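Subject: Re: Bin cell staffing from February
From: Soledad Crenshaw
Date: 11 November 2021

> Does the Judel line lose its two sorters once the
> picking cell is live? Okoro's people were told 30
> percent fewer hours.
> – Novitent shop list

No positions are removed. Manual picking drops from 17 hours a week to 9, and the remainder goes to bin changes and fault clearing.
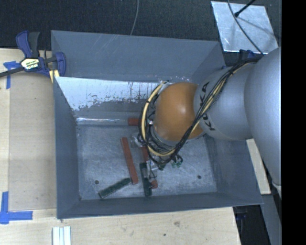

Whoever is on shift clears misgrips at the panel, with the arm stopped. Flusine will train both sorters on the KUKA pendant before February, on paid time. Pay grade is still open – the current grade does not cover fault clearing, and I have asked for a new one in writing.

Send corrections to the hours table to me directly.

Soledad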